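Does a Structured Problem-Solving Course Change How People Decide?
Project report by Simone Caldeira and Gilmar Nogueira
Submitted June 21, 2026

1. Background

Books and online courses on problem solving promise a lot. The Staller method, which our department bought access to last year, says its readers will reach better decisions in half the time. We wanted to know where that claim comes from. The course material cites one survey of 906 former participants, all of whom had paid for the course and were asked whether it had been worth it. We do not think this is strong evidence.

2. What we did

We recruited 23 students from the Plevley residence hall. Twelve worked through the Staller chapters on framing and option trees, and eleven got the same hours free to use as they liked. Both groups then solved the Rezende set, a booklet of everyday planning cases: moving apartments, splitting a budget, getting breakfast for a family out on time. We scored the written answers without knowing who had written them.

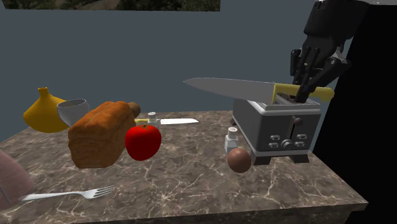 Figure 1. Kitchen counter with a toaster and a large yellow-handled knife (computer rendering).

3. Results

The Staller group wrote longer answers. They drew more diagrams and used the words "root cause" a great deal. Their median score was one point higher, on a scale that runs to 146. We would not build anything on that. Gilmar scored more generously than Simone on nearly every booklet, and the gap between the two of us was larger than the gap between the groups.

Time did not favor the course either. Total working time was 1335 minutes for the course group, and per person they were slower than the others. Trallonard, whose textbook is on our reading list, would say that slower thinking pays off later. Maybe so, but we found no sign of it in our answers.

4. Limits

The sample is small and everyone in it knew us. One participant had read the Staller book before and should have been left out; we noticed too late. A second round is planned for July with outside scorers. Until then we would advise the department not to renew its access on the strength of the sales page.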